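Songs From the Night Shift: A Conversation With Akinyi Chege

By Hrvoje Gashi
January 5, 2026
Reading time: 6 minutes
Print | E-mail
60 shares

Akinyi Chege did not plan to become a person who knows everything about one strike. She was hired at the station to read the weather and the community calendar. Then a listener sent her a cassette, and on the cassette there were women singing in a kitchen, and between the songs they were arguing about a foreman.

"I played it in my car because the car was the only place where I still had a cassette player," she says. "I sat in front of my house and I did not go in. My family came to the window to see what was wrong with me."

The women had worked at the Allwood cannery, where for many years the town sent its daughters after school. The strike they were arguing about began in August on the night shift and was finished before the first frost. The local newspaper gave it three short articles. In the school where I learned my English, and where I later taught, it was not mentioned at all, and I believe this is still so.

Chege's radio series about the strike is called Night Shift, and the second season starts this month. I met with her on two afternoons. She speaks quickly and then stops for a long time, and I learned to wait, because the better answer usually came after the pause.

I asked her first about the songs, as the songs are what most listeners write to her about.

"People think strike songs are written by a poet who stands on a truck," she says. "At Allwood they took hymns. They took a jingle for floor soap. They changed four or five words and everybody could sing it already. You do not have to teach a person a song when she has known the tune since she was six."

Her favorite is one the women called "The Lids." It has the melody of a lullaby, and the words are a list of things that can happen to a finger. She has found it in seven versions. In one of them the foreman has a name, in the others he is only "that man." She once asked a former striker why the name was taken out, and the woman answered that his daughter had joined the picket in the second week and they did not want her to have to sing it.

"That is my whole program, this one answer," Chege says. "I could have stopped there. I had thirteen episodes still to make, so I did not stop."

The strike started over the heat. The night shift cooked tomatoes, and the windows on the yard side had been nailed shut after a theft. A woman fainted at the filling line, and when the foreman told the others to move her and continue, they moved her and did not continue. By the morning there were 40 people sitting on the loading dock. By the end of the week, if one believes the union bulletin, there were up to 800 at the gate, but Chege asks for care with this figure.

"The bulletin wanted a big number and the company wanted a small one. I have one photograph of the gate and it shows mostly hats. I say on the air that I do not know. Listeners do not mind when I do not know. My first producer minded very much."

The first producer was Boris Georgiou, who has since retired and who still telephones her after each broadcast with corrections. He told me that he minded then and he minds now. "But she was right to leave it open," he said. "I went through all the payroll books myself one winter, and the pages for that month are gone."

What happened to those pages is the subject of an episode in the new season. I promised not to say too much. The company was sold to Ivanov, a packing firm from the coast, and the papers of the old office traveled with the furniture. Some of it came to the county archive in Plinov. Some was burned, and one box was kept under the stairs by the family of a bookkeeper, next to the canning jars.

Amra Omerović, the archivist who received that box, remembers that it smelled of vinegar. Inside she found wage slips, a list of dismissed workers, and a notebook in which the bookkeeper had written the words of the songs. He sat in the office above the yard, and he could hear everything.

"We do not know why he wrote them down," Omerović told me. "It could be for the company, as evidence. But in some places he has corrected the rhyme."

Chege laughed for a long time when I repeated this to her. She had not noticed the corrections. The following day she sent me a message with two lines copied from the notebook and asked which version I thought was better. I prefer the women's version. The bookkeeper's has the right number of syllables and it is less angry.
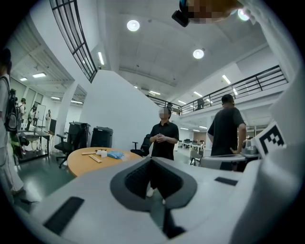 We spoke also about who is missing from the recordings. Most of the interviews were made when the strikers were already old, and the people who held the tape recorder were their children or their neighbors. The seasonal workers, who came for the harvest and slept in the barracks by the river, are almost never heard. Chege put a notice in the church bulletins of three counties and received one reply.

It came from Lumturie Đorđević, whose mother had cooked for the barracks. She had no tape and no papers. She had a way of speaking about the strike which she had heard so many times that she could repeat it with her mother's pauses. Chege recorded her at the kitchen table and decided to broadcast the whole conversation without cutting it.

"There is a rule that you prefer the person who was there," she says. "I respect this rule. But if I keep it strictly, then the barracks have no voice, and the office has a notebook and a box and an archivist. So I say to the listener: this is a daughter, she was not born yet, now please listen."

Some listeners complained. One wrote that this was gossip and not history. Chege read the letter on the air in full and thanked him for it, and in the same program she played "The Lids" as Đorđević remembers it, in which there is a verse about the cook. None of the other versions has this verse. In it the cook gives the strikers soup on credit and writes the debt on the door in chalk, and then it rains.

I wanted to know if the town has changed its opinion of the strike. When I was young, the older people lowered their voices about it. The strikers won the windows and a second break, and they lost the wage increase, and many of them were not called back for the next season. A family could have someone on both sides of the gate.

"They still lower their voices," she says. "But now they call me first and then they lower them."

The cannery building stands behind the bus depot and belongs to a storage company, Plovar. Chege asked for permission to record the sound inside, with the doors closed, at the hour when the night shift used to begin. She was given twenty minutes. She says that the echo is very long and that you can hear the highway, and that she will use it under the titles.

Before I left I asked what she does with the first cassette, the one from the car. It is in the archive now, and she has a copy. The listener who mailed it did not write a return address. She has mentioned it in every season and at the end of many programs, and she intends to continue until the person calls or until the station asks her to stop.

Night Shift is broadcast on Thursday evenings at seven and repeated on Sunday mornings after the church service.

Print | E-mail
2 comments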